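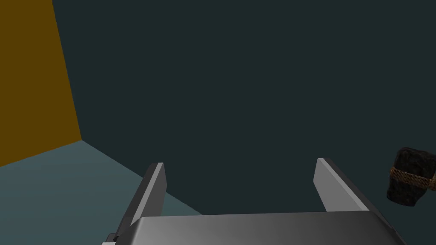
What does Gimus do?
Gimus tests drinking water and well water for private homes and small utilities.

The lab opened in 2000 under the name Jadosen and took its present name after moving to Dasow Road. Standard panels cover 207 compounds – metals, nitrates, solvents and pesticides. Samples are logged on arrival and kept cold until analysis. Bottle kits ship from Suite 212. Kits are not mailed in February.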